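Wurko Home Help > Floors > Wood floors

Gaps opening between floorboards every winter, fill them or leave them?

Asked by tallpine_6, February
3 answers, marked as solved

We moved into this house in July and the floors looked great. Solid oak boards, nailed down, finished in place as far as I can tell. The previous owners left a folder with some papers in it and the floor was put in by a company called Hendricks, which seems to have closed, so I can't call them.

Since the heat has been on, gaps have opened up between a lot of the boards. It is worst in the back room, where the floor runs past two heating vents and a big window. Some gaps are thin enough that I only notice them when I sweep. A few are wide enough to stand a nickel in. The boards feel solid and there is no bounce, but there is a squeak near the doorway that I don't remember from summer.

I bought a cheap humidity gauge and it says 21 percent most days. At night with the heat turned down it goes up a little, then drops again by breakfast.

The basement under that room is unfinished and dry. I went down with a flashlight and looked at the subfloor from below. No stains, no musty smell. There is a furnace down there and a water heater, both on the other side of the house.

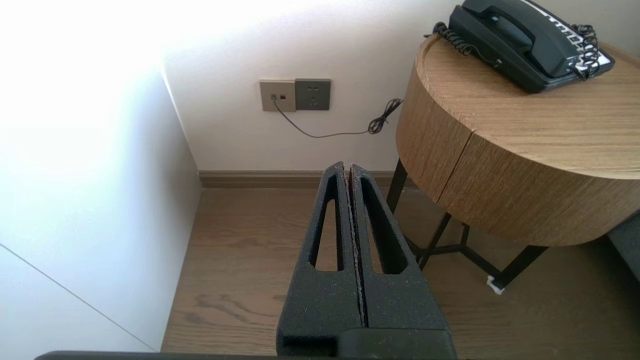
I have a tube of Droltlow wood filler in a light oak color that I used on some nail holes in the trim, and I was going to run it into the bigger gaps and wipe off the extra. My brother-in-law says to wait. My neighbor says she filled hers years ago and never had a problem, but her floor is pine and has been painted, so I don't know if that counts.

Questions:
1. Is this normal or is something wrong with the floor?
2. Can I fill the gaps now, while they are open and easy to get at?
3. Would a humidifier close them back up, and how long would that take?

We have a dog and the gaps collect hair, so I would like to do something before spring if it makes sense.

Answer 1 (accepted)
by crosscut_dan

It sounds normal for the humidity you have. Wood shrinks across its width when the air is dry and swells when it is damp. A house at 21 percent is very dry. Every board gives up a little width and you see the total of it as gaps. If the floor was tight in July and is gapped in February, that is seasonal movement.

Do not fill them now. If you pack the gaps with hard filler while the boards are at their narrowest, the boards have no room when they swell again. Most of the time the filler gets squeezed up and cracks out, and you spend the summer vacuuming crumbs. With bad luck the boards push on each other hard enough to crush the edges or lift. I did this in my first house in a hallway and ended up digging it out with a painter's tool.

What I would do:

Put a piece of masking tape next to three or four of the worst gaps and write the width on it. Coins or a feeler gauge work fine for measuring. Take a phone picture of each one and then pull the tape up, don't leave it on the finish for months.

Check the same spots in late summer. Any gap that closed, leave alone for good. Any gap that stayed the same width is a permanent one and you can fill it then. For a wide one, glue in a sliver of oak, to one side only so the other board can still move.

On the humidifier, yes, it will help. Try to hold the house at 35 percent or a bit more. Watch your windows when it gets really cold outside, and if water runs down the glass turn it down. Don't expect anything overnight. Mine took a few weeks before I could see a difference, and the widest gaps never closed all the way until the heat was off.

The squeak is probably the same thing. When the boards shrink they loosen a little on the nails. Wait and see if it goes away by June. If it doesn't, you have access from the basement, which makes it an easy fix. Have someone stand on the spot while you look from below, and if you find space between the joist and subfloor, slide a thin shim in with a little glue. Don't hammer it in or you will make a hump.

For the dog hair, use the crevice tool on the vacuum, or a floor brush with soft bristles and the beater bar shut off. Go along the boards. Don't wet mop while the gaps are open.

Answer 2
by marlowe_st

We had the same thing and bought an Isix console humidifier, the kind that sits on the floor. It got our downstairs from 19 to roughly 35 in the first week or so. You have to fill it every day when it is very cold out and the wick needs changing or it smells. It is not quiet. I run ours on low at night and high when we are at work.

The gaps got smaller but did not disappear. I stopped caring after the second winter to be honest.

Also check your gauge. The cheap ones can be way off. You can test it with salt in a bottle cap. Add a few drops of water so it is like wet sand, then seal it in a zip bag with the gauge and leave it overnight. It should read 75. If it reads something else you know how far off it is. Ours was off by 6.

Answer 3
by gus_fl

just put a rug over it

Comments on Answer 1

tallpine_6: Thanks, I will leave the filler in the drawer. Does it matter that the worst gaps are right by the heating vents?

crosscut_dan: No, that is where I'd expect them. Warm dry air blows right across those boards. If the vents have adjustable covers you can aim them away from the floor, or get one of the clear plastic deflectors. Same with the window, sun on the floor all afternoon dries it out more. Close the curtain on bright days if you don't mind the dark.

oakridge_b: One thing to add. If the gaps are all small and spread out, fine. If you have one big gap every several boards and tight joints in between, the finish may have glued the edges together so they move as a group. It's called panelization. Still not a reason to fill in winter but good to know before you refinish.

tallpine_6: I looked again and they are pretty evenly spread out, except one by the closet that is a lot wider than the rest.

crosscut_dan: Measure that one for sure. I'd guess it is the one you end up putting a sliver in.

tallpine_6: Update. Did the salt test and the gauge came out close enough. Picked up a humidifier and the house is at 28 now after four days. No change in the floor yet that I can see. Squeak is the same. Will post again in August with the measurements.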